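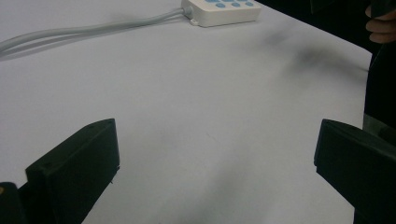
March 1, 2024

Tanko wants my verdict on the Cenari by December and I could give it tonight. Plugging in a lamp, coiling a cord, wiping down after: my nephew does all 3 for pocket money. Gekbridge says 200 practice runs will fix it. They said that at 200 runs ago too. A white table with hardly a thing on it is a long way from my kitchen counter. 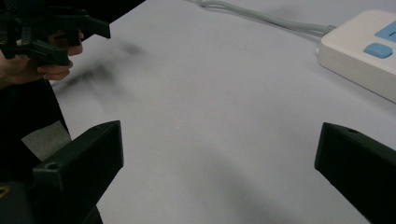 Later

Asked Tanko who pays if it drops a plate. He's checking. Roughly 700 dollars so far, and I still did the dishes.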